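Desk clutter

Desk clutter is the buildup of small items on a work surface, mostly things that have a place somewhere else and haven't gone back to it. The term covers stationery, chargers, cables, books and packaging. Paper piles are usualy treated apart, see Paper filing.

Common items

Pens and markers come first in most household guides. Then erasers, tape, loose batteries, keys. Wall chargers are a newer addition, dating from the time phones and chargers began to be sold separately and people ended up with several. Boxes too, often kept for a possible return and never used for one.

Larger items (keyboard, lamp, monitor) are not normally counted as clutter. They set the shape of it, though. Small things collect in front of the keyboard, beside the lamp base and on top of any book left lying flat.

Desk cloths

Some desks are covered with a cloth, either to protect the top or to hide wear. Cotton and felt are usual. Cloths slide and bunch, crumbs and lint show on dark colors, and a folded edge can hide a paper clip for months. Washing every 2 weeks is the usual advice. Clips at the corners help. Shaking out indoors is discouraged. 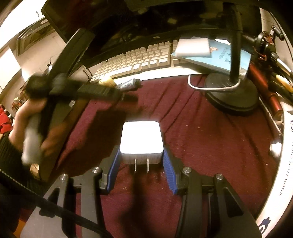

A white wall charger held above a dark maroon cloth, with a keyboard, a marker and a desk lamp nearby.

Chargers and cables

A charger with fixed prongs doesn't sit flat and will scratch a bare wooden top if pushed around. Store prongs up, or in a pouch. Cables are best coiled loosely and tied; tight wrapping strains the wire near the plug. Lamp cables are run behind the base, toward the wall, out of reach of the elbow.

Labeling each charger with the device it belongs to is common in shared offices. Less so at home.

Methods

The clear-all method: everything comes off, surface is wiped, only daily items go back. Slow but thorough. The Budier method works in strips from left to right, one strip a day, 16 minutes by the timer, and leaves the rest of the desk alone. Critics say the clutter just moves right.

Tray systems give each group of items a fixed spot. The Funedex tray has 21 compartments, which users have called too many. The Soylu drawer insert is shallower and takes chargers only if they are laid on there side. Elell sells a plain box with a lid.

Shared desks

In shared offices the desk is normally cleared at the end of the day, with personal items going to a locker. Books and lamps stay. Monday morning is the usual time for unclaimed items to be put out on a table by the door.

See also

Cable tie
Desk lamp
Drawer organizer
Paper filing
Tablecloth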